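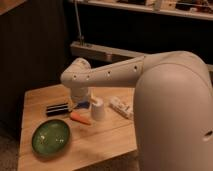 # Questions we get about sending and storing your things with Zesdale

Zesdale is a small storage and household moving service in Drandgate. We collect your boxes, keep them in our building on Amegashie Road, and bring them back when you ask. Many customers write to us with the same questions, so I have put the answers on one page. If your question is missing, please write to us and I will add it.

## Booking and collection

**How early must I book?**

For most of the year, six days before is enough. In September the students arrive and the vans fill up fast, so please write to us in August already.

**Which places do you collect from?**

All of Drandgate, and Flokden on the other side of the river. For Flokden there is one extra charge for the bridge toll. We add it only one time per trip, also if you have many boxes.

**Do I have to be at home?**

Yes, or another adult must be there. We need a signature on the collection sheet. A neighbour can sign if you send us the neighbour's name before the van leaves, which is at 7:30 in the morning.

**Do you carry things down the stairs?**

Up to the second floor it is included. Higher than this, and without a lift, we ask for a small fee per floor. Please tell us the truth about the stairs when you book. Sometimes we hear "only a few steps" and then the driver comes alone and cannot finish the job.

## Packing

**Do I have to buy your boxes?**

No. Any strong box with a lid that closes flat is good. We do not take banana boxes from the supermarket, as they have a hole in the bottom and they cannot be stacked. If you want our boxes, they come in two sizes. The small one is for books and kitchen things, the large one is for clothes and bedding.

**How heavy can a box be?**

Eighteen kilograms. If you don't have a scale, try to lift the box and walk with it across the room. If you don't enjoy it, the box is too heavy.

**How should I pack glasses and plates?**

Wrap each one separately in paper. Plates stand on their edge, like records on a shelf. Glasses stand upright with paper also inside. Fill the empty corners with a towel or a jumper. Write "glass" on two sides and on the top.

**Can I leave clothes in the drawers?**

In a light chest of drawers, yes, if you tape the drawers with the paper tape. The brown plastic tape takes the colour off when it is removed. Please empty heavy furniture completely.

**What about small loose things like keys, remote controls and screws?**

Put them in a bag that closes, write on the bag what it belongs to, and put all these bags in one box. This should be the last box you close and the first one you open. Screws from a bed can also be taped to the bed frame.

**Is there anything you do not accept?**

- food of any kind, also tins
- plants and animals
- paint, gas bottles, petrol and fireworks
- wet or mouldy things
- cash, passports and jewellery

A barbecue is fine when the bottle is taken off and the grill is clean. A lawn mower must have an empty tank.

## In storage

**Is the building heated?**

The building is kept above ten degrees in winter. We don't cool it in summer, but the walls are thick brick and the ground floor stays pleasant. Candles and vinyl records should go on the ground floor. Please mention them on the form, and we will put this on the label.

**Can I visit my things?**

Yes, between 9 am and 4 pm, if you tell us the day before. We bring your boxes to the front room and you can open them there. Customers cannot go into the storage rooms, because of our insurance.

**What is the shortest time I can store something?**

One month. After the first month we calculate by the half month.

**Are my things insured?**

Every booking includes cover up to $3,000. If your things are worth more, you can increase the cover when you book, but not after the collection. We will ask for a list with values. It does not need to be beautiful, a photo of a handwritten paper is accepted.

Please note that the cover is for the whole booking and not for each box. This was not clear on our old form and we have corrected it.

**Something was broken when I opened the box. What do I do?**

Keep the box and the packing paper, take a photo, and write to us within fourteen days. If you packed the box yourself, we look at how it was packed. If we packed it, we pay up to the limit of the cover.

## Paying and getting your things back

**When do I pay?**

The collection is paid when you book. The storage is paid at the start of each month, by card or bank transfer. We can't take cash in the van.

**I can't pay this month. Will you sell my things?**

No, not after one month. Please write to us early and we will find a plan together. The full rules are in part 6 of the contract.

**Can I get only one box back?**

Yes. You need the number on its label, so please keep your copy of the collection sheet. If you have lost it, we can send it again by email.

**Can another person pick up my boxes?**

Yes, with a short letter from you and their photo ID. An email from the address you used for the booking is also a letter for us.

**Do you deliver to other cities?**

At the moment we do not. We can hand your boxes over to a carrier of your choice at our gate, on any working day before noon. You have to book the carrier yourself, and the carrier's label must be on every box.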